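Folding towels: does the method matter? Speaker notes, Turkville household skills evening

Start without the slides. Ask who folds in thirds. Ask who was told to by their mother. Leave the hands up a bit longer than is comfortable.

I was asked to speak for folding in thirds. I'll say at the outset that I'm not convinced. Dzifa Darko swears a long narrow fold saves a whole shelf. I tried it in my own cupboard and gained room for a flannel.

First slide now. Orange towel, long and narrow, on a white top.

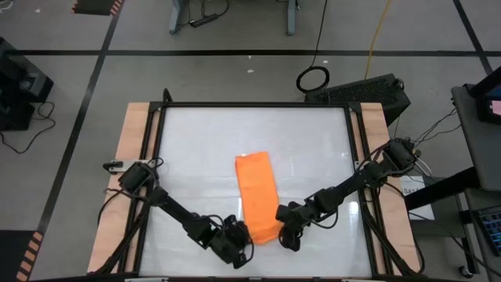 Page last changed: 25 August 2023

Point out the edges. They are slightly wrinkled, and I would put it in the cupboard like that. The Gritesov leaflet wants every edge "crisp as card". Crisp for whom? The door is shut.

Then the numbers. Florin Cozma lent me the leaflet, which claims 32 towels to a shelf if you fold their way and never says how wide the shelf is. It also says you'll save 46 minutes a month. Pause here. I don't spend 46 minutes a month folding towels, so I'd like to know where they're coming from.

Skip the Ovetti folding board unless someone brings it up. If they do: it's a board. A table does the same job.

Next, hems. People will tell you to hold the cloth up and let it hang straight before you fold. Fair enough, but look at what the hem does on this one. It slopes down to a point, and there's a small frayed corner on the other side. Lining up corners is fine advice when the corners are where you want them.

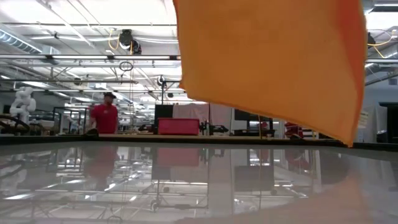
Should you trim a frayed corner before folding?
Only the threads that are hanging free. Leave the stitching alone and sew over the corner if it gets worse.

Finish with thirds against halves, and let them argue. Mention tea. Leaflets go back to Florin, he wants all of them.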